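2023-06-11

Table work again. I had meant to finish both tops before lunch and finished one and most of the other.

State at the start: the long table had a haze across the middle third, visible only from the window end, and a set of rings near the left side where cups have stood. The second table, the one on the black legs, had no rings but a gritty film along the outer edge. Wall behind was fine. Floor I ignored.

Method, so that I can repeat it in February when the finish is due again. Clear top. Dry cloth first, long strokes, one direction. Then the Orance cleaner, diluted, 40 ml to 500 ml of warm water in the measuring jug. Wrung cloth, not a dripping one. Leave two minutes. Second cloth with plain water, third cloth dry. Last time I skipped the plain water and I am fairly sure that is where the haze came from: cleaner left to dry on the surface.

The haze went on the second pass. The rings did not go on the second pass or the third. Two of them faded. The third, the smallest and darkest, looks the same as it did in the spring. I tried the soft eraser side of a Sideck pad on it with almost no pressure, ten strokes, stopped, checked the sheen from a low angle, found no dulling, did ten more. A slight improvement. I am leaving it there. Vega thinks it is a heat mark and will never lift. She may be right, but a heat mark on this finish ought to be cloudy, and this one is brown.

Gap between the two tables: I measured it again and wrote it on the card taped inside the cupboard door, 253 mm at the wall end. It was meant to be the same all the way along. It is nine mm wider at the front, so one of the tables has crept. My money is on the one with the metal legs, as the feet on that side have lost their felt. Replacement pads are on the list with the hinge screws.

Put a few things back on the long table after it had dried, only what gets used. Cup to the left, tissues toward the back where they can be reached from either side, the mint plate in front of them. The plate has turned into the place for used tissues, which I did not plan but which works better than the saucer did. It has a rim and it wipes clean in one go.

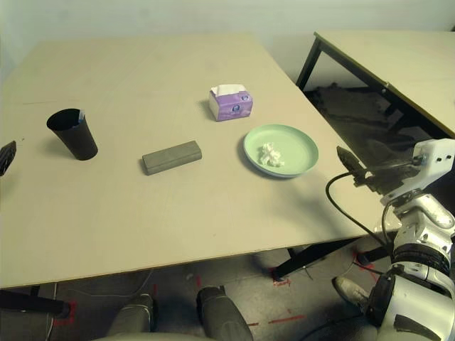
How long should the top be left before anything goes back on it? Thirty minutes after the last dry cloth, or an hour if the room is cold and the window has been shut.

I got that figure from Maximiliano, who got it from the leaflet for the finish. I have not seen the leaflet. He has been asked for it twice. He did lend me the remaining half can of the Clivden wax, order number 1683 written on the lid in marker, and said to use it on the underside of the top only, as it yellows. Not opened yet.

Afternoon. Second table, same method, same dilution from the same jug. The film along the outer edge came away gray on the cloth and needed two cloths. I think it is dust bound up with hand cream, going by how it smeared. Underneath it the top is in better condition than the long one, with the grain even and no lifting at the corner I was worried about. Wiped the metal legs down with what was left in the jug. There is a scrape on the front right leg through to bare metal, nearly 40 mm long. It wants a dab of black enamel before it rusts. Remedios has a small tin from doing her gate.

Checked both for level while they were clear enough to take the long level. Second table good in both directions. Long table low at the left front by a bubble's width. Turned the foot out one and a half turns and it came up, then rocked, so I took a quarter turn back. Stable now with a hand pressing on each corner.

Cloths: five used in total, all in the wash at 40, no softener. Softener is the other thing that leaves a haze and I do not want to go through all this again over a rinse setting.

Angus rang about the shelf brackets while I had wet hands. He wants to use the Pastor ones because he already owns them. I said they were too short for a shelf that deep. He said he would look at the drawing. We did not settle it.

Left to do: felt pads, enamel on the leg, wax on the underside of the long top (two people needed to turn it, so ask Kibet when he is back), decide about the brown ring. Also find coasters. There were four in the drawer under the kettle and now there is one, with a split in the cork.

Stopped at ten to six. Back a little stiff from the low angle checks. Next time use the stool.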